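Plurevness Play Rooms – Inspection Checklist with Comments
Room: Usuvach, ground floor
Area checked: block table, shelves, floor, storage boxes
Date of check: Monday, February 18, 2019
Marks used: OK / OK with comment / Repair / Remove

How to read this list. Each point has a mark and, where it is needed, a comment. The comments are written for the people who open the room in the morning. If you do not agree with a mark, please write under the comment and do not erase it.

1. Before the check

1.1 Room closed to children during the check: OK
1.2 Good light over the block table: OK with comment
The ceiling lamp is enough for the table but not for the corner behind the shelf. I used a hand lamp there. The cover of the ceiling lamp sits well and has no crack.
1.3 Last list available: OK
Two points from the last list were still open, see 3.4 and 5.2.

2. The block table

2.1 Table stands firm, does not rock: OK
I pushed from all four sides. One foot has a felt piece that is thinner than the others, but the table does not move from it.
2.2 Height: OK with comment
Measured 58 cm from the floor. This is good for the bigger children. The small ones reach up and pull the blocks toward the face, so please let them build on the floor mat.
2.3 Edges and corners rounded, no splinters: OK
I went along the edge with a thin cotton cloth. The cloth did not catch anywhere.
2.4 Surface clean and whole: OK
No lifted places and no sticky spots. The cleaning liquid must be wiped again with clear water, this was written already last year and I repeat it.
2.5 Free space around the table: OK with comment
On the window side there is 68 cm to the shelf. One adult can pass, but not an adult with a child at the hand. Move the table a little to the door when you have time.

3. The blocks

3.1 Number of blocks complete: OK
The Aaltonen set should have 100 blocks and it has 100. Count them again after any group visit.
3.2 Edges and corners of blocks: OK with comment
Every block goes through the hand, all six sides. On a cube the corners are the first thing to check, then the edges, then the sides. A crisp corner is not a fault if it does not scratch. I press it on the inside of my wrist and pull slowly. If it leaves a white line, it is acceptable. If it leaves a red line, the block goes out. In this check 10 blocks left a red line, and they are in the bag marked Remove.
3.3 Color does not come off: OK
Rub with a damp white cloth for as long as it takes to count slowly to twenty. Do it for each color in the set, one block per color is enough. Orange and blue were checked first, as these two are the ones which go most often to the mouth in this room.

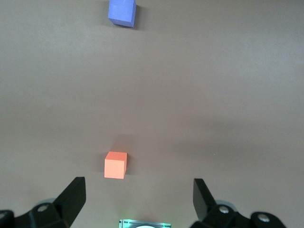

Rido wrote under this point that the cloth should be damp with warm water and a little salt, and that one block for each color is too few if the set was bought in two parts. The older part may have a different paint. Rido would take two of each color, and asks that the cloths are kept until the list is signed, so another person can look at them too.

I agree with the second thing, and from March we take two of each color. About the salt I am not sure. I will ask the seller before we change the method, and until then plain water stays. Keeping the cloths is a good idea. Let them dry first, otherwise they smell and the color can wander in the fabric.

3.4 Small parts: OK
This was open from the last list. The small half-round pieces are now taken out of the set for the young group. They are in the tall cupboard, upper shelf, in a box with a lid. Every block that is left in the young group box was tried in the test cylinder and none of them went in.
3.5 Smell of paint or damp: OK with comment
No smell of paint. The bottom layer in the box smelled a bit of cellar. I put the blocks on a towel overnight with the window open and in the morning the smell was gone. Please do not close the box directly after washing.
3.6 Washing: OK with comment
Washing is with a cloth and mild soap. Do not put the blocks under water in the sink. One person did this before and some blocks became rough, I had to take them away.

4. Use of the table

4.1 Blocks on the table: OK with comment
For the small group put out only a few blocks at one time, with wide space between them. When the table is full, the children push with the arm and the blocks fall on the feet. With a few blocks they take one, look at it and put it down again.
4.2 Blocks near the table edge: OK with comment
Keep one hand width from the edge when you set the table. The children will change it after five minutes – this I know – but the start should be correct.
4.3 Building height: OK
Rule is up to the chin of the child who builds. The rule hangs on the wall next to the door and is readable.
4.4 Throwing: no mark
This is not a thing for inspection but it was asked. If a block is thrown, check it as in 3.2 before it goes back to the box. Check also what it hit.

5. Shelves and boxes

5.1 Shelf fixed to the wall: OK
Two screws, both tight. Checked with the screwdriver, by hand only.
5.2 Lid of the big box: Repair
Open from the last list and still open. The lid falls down when it is let go. It needs a holder which slows it. Until it is repaired, take the lid off completely and stand it behind the cupboard. Do not lean it on the box.
5.3 Ventilation holes in the big box: OK
Holes are free. There was paper stuck in one of them, I removed it.
5.4 Labels: OK with comment
The label of the young group box is half gone. Write a new one, please with big letters.

6. Floor

6.1 Mat lies flat: OK with comment
One corner turns up near the radiator. I put new tape under it. If it turns up again, the mat must be cut or changed.
6.2 Floor under the table: OK
Swept and looked at with the hand lamp from low position. Found one button and one hair clip, both put in the lost things box.
6.3 Floor not slippery: OK
Tried with socks and with shoes.

7. To do after this check

Lid holder for the big box (5.2) – urgent
New label for the young group box (5.4)
Table a little closer to the door (2.5)
Replacement for the removed blocks (3.2), same maker, same size. Do not mix in blocks from another set, the sizes differ a little and the towers stand crooked.
Question to the seller about salt water (3.3)

Result: the room can be used, with the lid taken off the big box. The bag marked Remove stays in the office and must not be put back on the shelf, also when the set looks too small without it.

Next check: March, same list, with the change in 3.3.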